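How to set up a saved search for rentals on Jendside

Quick version, I'm between showings. Do this before you start calling landlords.

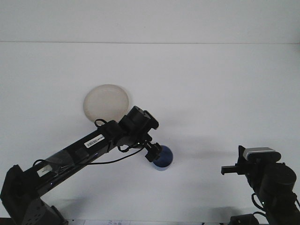 Log in first — saved searches don't stick if you're a guest. Then open Map, zoom to the area you want. Tambunan, say. Draw your own shape, the preset one cuts off the streets by the canal.

Set max rent. Go about 70 over your real limit, people come down. Bedrooms, pets, parking. Leave "available from" blank or you'll lose half the list.

Hit Save, give it a name you'll recognize. Mine was "search 12" and I had no idea what it was by November.

Alerts: pick Instant. Daily goes out at 9 am and the good ones are gone by then. Check your spam folder too.

Too many results? Anything over 38, tighten the map shape before you touch the price. Same unit listed twice usualy means two agents. Call the one with the newer date.

Fasuta listings don't show up in alerts, you have to look at thier page seperately. Same with Zendow for now.

To delete a search — Account, Saved, the little x. No undo.

Lucimara Holanda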